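Play food and a play cloth: how do you clean and store a mixed set?

Posted in Home & Cleaning, Sep 8, 2023

Risside
I took over a box of pretend kitchen things from a relative. Mostly toy vegetables, plus a bowl, a cup and a couple of cloths. No packaging and no care labels. I have two things to sort out.

First, the cleaning. Some of the vegetables have deep grooves, and grime collects at the bottom of them. A damp cloth goes over the top and leaves the groove as it was. Is soaking safe if I don't know what the toy is made of?

Second, the storage. At present everything goes into one bin and the cloths get wrapped around the rest. I have a shelf 40 inches wide and would like to keep the set in smaller containers.

Satish Dwivedi
Do not soak anything you can't identify. Check each piece for a seam, a hole or a plug first. A hollow toy with a hole takes in water and dries slowly from the inside, and mold follows. A solid one can usually be washed in the sink.

For grooves, use a soft toothbrush and a drop of dish soap in lukewarm water. Brush along the groove, from one end to the other. Brushing across it pushes the dirt against the wall of the next rib. Rinse the brush often, wipe the toy, then stand it so that the grooves run downward. Leave it overnight. Painted pieces get the same treatment with less pressure; test a spot on the underside.

Cloths should be washed separately the first time. Red is the usual offender for bleeding. Press a wet white rag on a corner for a minute and look for color. If there is any, wash the cloth alone in cold water until the rag stays clean. Fold it only when fully dry. Hold it by opposite ends, let it hang, take out the twist, then fold end to end. If you fold it with the twist still in, the crease sets along the length and has to be ironed out.

A grooved vegetable, a red pepper and a bowl are in the first of these, and a red cloth held at both ends is in the second.

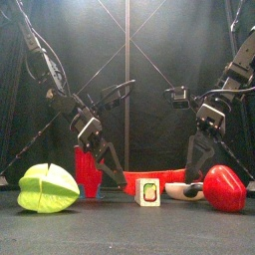
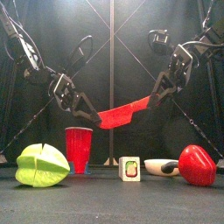 For the shelf, sort by shape before you sort by kind. Bowls and cups nest or sit upright, so they need a shallow tray. Vegetables can go in a deeper bin, with the heavy ones at the bottom. Cloths go flat on top or in a bin of their own. Measure the depth of the shelf as well as the width before buying containers. I bought 2 bins in January that matched the width exactly and stuck out over the front edge.

Ullham84
just put it all in the dishwasher, top rack. did ours for years, over 40 pieces

Satish Dwivedi
That works for solid plastic marked as dishwasher safe. The original post says there is no packaging, and heat can warp thin pieces and lift paint. I would keep to the sink.

Risside
Thanks. I found a small hole in two of the vegetables, so those will be wiped only. The cloths are having the rag test tonight. I'll measure the shelf depth before I order anything.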